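Shared workshop build in Pereyra gets its second pair of grippers

PEREYRA – The Vumamton workshop has a second pair of hand-held grippers up and running, and members are already lining up for table time. Same basic plan as the first pair. Black bodies, a metal plate on top, one cable out of each.

Build took most of the spring. Total spend came to 1,543, of which roughly 900 went on motors and cable, the rest on plate stock and a lot of screws. Fletia cut the plates at cost.

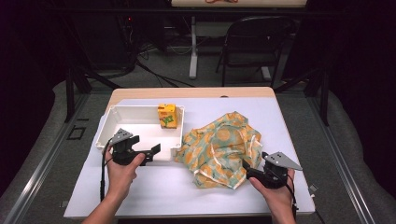 Oriana Toledo
Workshop reporter, Vollow

Practice jobs are kept small for now – a juice box and a tray, a dotted cloth on a sheet of paper. Cloth is the hard one, says Hipólito Gallardo, who drew up the parts. "A box has sides. With a cloth you pick a corner and hope its the right corner."

Gallardo wants softer finger tips before the summer break and a better way to keep the cables off the wrists. Two members have offered to print test peices, drawings should be on the workshop shelf by next week.

Open evening planned for July, date still to come. Anyone wanting to try the grippers before then can sign up at the front desk, slots are two hours. Bring your own small objects, nothing breakable.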